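Getting a first quilt top to lie flat?
Posted in Sewing and Quilting, Sun 13 August

Seren Probert
Hi all! I'm making my very first quilt, a big plaid one for my niece, and I love it so much already that I keep getting up at night to look at it. The top is 68 inches wide and all my blocks are done. But when I sew the rows together they ripple along the seams, and the last row came out longer than the one before it. I've been cutting the plaids by eye along the printed lines. Is that the trouble? I'd hate to take out 116 seams.
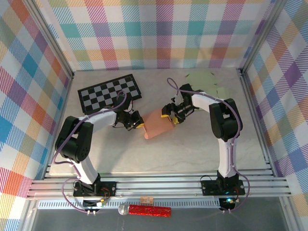

I should add that I press after every seam, with plenty of steam, and I do slide the iron around a fair bit. My machine is an old Jenwood, a hand-me-down from my aunt, and it sews beautifully otherwise.

Eirlys Wogan
Oh, plaids are such fun, and please don't unpick everything! Printed lines often wander away from the grain, so some of your edges are probably on a slight bias, and those stretch the second you look at them. The sliding iron will be stretching them more. Set it down, lift it, set it down again. I gave up steam on plaids years ago and use a dry iron with a little starch.

For the long row, fold it in half and mark the middle with a pin, then do the same with its neighbor. Match the middles, match the ends, and pin the rest between them. Sew with the longer row underneath so the feed dogs ease it in. You can lose almost 3 eighths of an inch that way and never see it.

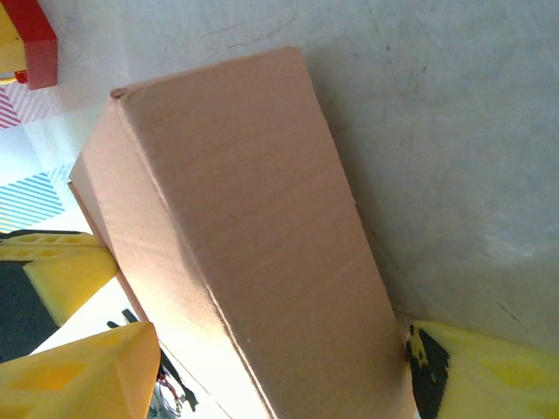 Then let the top rest flat overnight before you measure for borders — measure through the center, never along the edge. Cut both side borders to that one number and pin them on the same way. My first quilt had borders like lasagna and I still adore it.

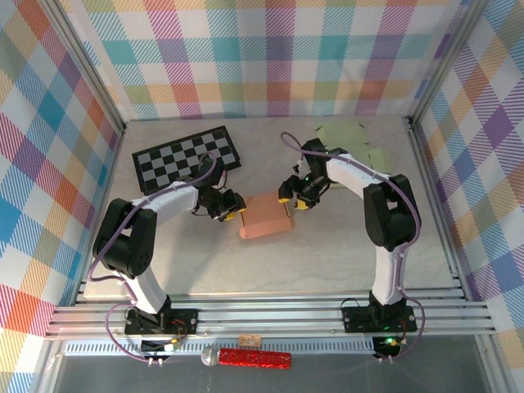
Plaid panels in lots of pastel colors

Beca Ruddock
What Eirlys said. Also check your presser foot pressure, older machines have a dial on top or inside the door. Mine was way too high and everything waved.

Seren Probert
Turned the dial down and tried two scraps — so much flatter! Pinning the long row tonight. Thank you both!!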